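Review: the Endar hand-held grippers, tried at the Drundus open day

21 August 2018

I went to the Drundus open day mainly to get my hands on the Endar grippers. I have been reading about them since April and the price list finally went up, so it seemed like the right time. What follows is based on one afternoon of use plus a long talk with Eugénie Roussel, who runs the demonstration area there. I have not bought a set and nobody gave me one.

For anyone new to this kind of tool, the Endar is a gripper you hold in your hand. You do a job with it, the motion gets recorded, and the recording is used to train a robot arm that carries the same style of fingers. The point is that you can collect a lot of motion without tying up an arm. Drundus sells them singly or as a pair. I tried the pair.

Getting started

Visitors signed up for slots at the door. Mine was the 11 o'clock slot and it began late, as the group ahead of me had trouble with a login. Once I got in, the start was quick. You pick up one gripper in each hand, open and close the fingers a few times so the software knows the range, and then wait for a tone before you begin.

The grips are shaped for a medium hand. I wear a large glove and my little finger had nowhere to go. Roussel said a longer grip is planned but she would not give me a date. A woman in my group with smaller hands found the fit fine and said the trigger pull was a bit long for her. I thought the trigger was the best part of the tool. It is smooth all the way through, and there is enough feedback that you can tell when you have contact before you start to squeeze.

The task

The job set for us was taking a cup out of a wire mesh basket, setting it down on the table, and then putting it back. It sounds like nothing. With your own fingers you would do it without looking. With the Endar you have to think about your wrist, mainly because the rim of the basket limits how low you can come in from the side. Most people in my group came in too flat on the first try and bumped the rim. Coming down at a steeper angle worked much better.
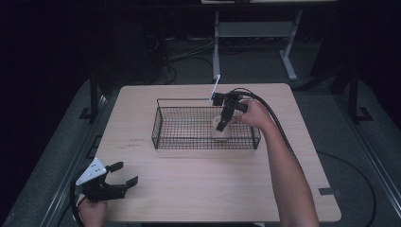 I got the cup out on my second try. After that I did it several times in a row without trouble, then knocked it over when I stopped paying attention. A light cup is a fair test, I think. If you squeeze as hard as you would with a wooden block, you can feel it start to give. The fingers are slim enough to fit between the cup and the mesh, which the older Brallska gripper could never do. I used a Brallska for most of last year and its fingers were too thick for anything kept in a container.

Using two at once was harder than I expected. My other hand kept drifting. Roussel's advice was to keep the idle gripper low and open, ready for use, and to leave it in roughly the same place between moves. She said that recordings where the idle hand wanders are more work to clean up later. I tried to do that and my left shoulder was tired before the session ended.

Cables

My main complaint is the cable. It is thick and fairly stiff. It comes off the back of the gripper and goes over your hand, and if you turn your wrist far enough you feel it pull. After a while you start to plan your moves to suit the cable. That is a bad habit to have in a recording, as the arm does not have the same cable and will copy the odd path anyway.

I asked about a wireless version. The answer was that they tested one and were not happy with the delay. Fair enough, but a softer cable would solve most of this. Meinecke uses one on its gripper and you forget it is there. A clip for the forearm would help too. The staff showed me a strap they use on longer days, and it should be in the box.

Software

We got less time with the software. It shows the list of recordings from the session, and you can play each one back and mark it good or bad. The playback was clear and I liked being able to throw out a bad try with one key. Searching was slow. The demonstration library held 3877 recordings and it took a long time to scroll to ours. There is no filter by person, only by task name, and everyone that day had the same task name.

Exporting worked the first time. I was given a copy of my own runs to take home and they opened without any extra steps.

The open day itself

It was well run apart from the late start. Groups were limited to 4 people, so everyone got a proper turn. There was a short talk first, which could have been shorter, and then the rest was hands-on. I would have liked to see the arm do the same cup task from trained data. They showed a video of it, and in the video it did well, but a video is a video. Roussel told me the arm was booked for other work and should be part of the next open day.

Parking is poor. Use the lot behind the building and allow time to walk around to the front.

Would I buy it?

For a lab that handles small or light items, yes, I would put the Endar ahead of the Brallska. The fingers are better and the trigger is a lot better. If you mostly record large, simple moves, the Brallska you already own is good enough. The Meinecke is more comfortable over a long day, but it costs more and I find its trigger too light.

Try it before you order if your hands are large. I am going to ask for a loan pair for 2 weeks and will add to this review if I get one.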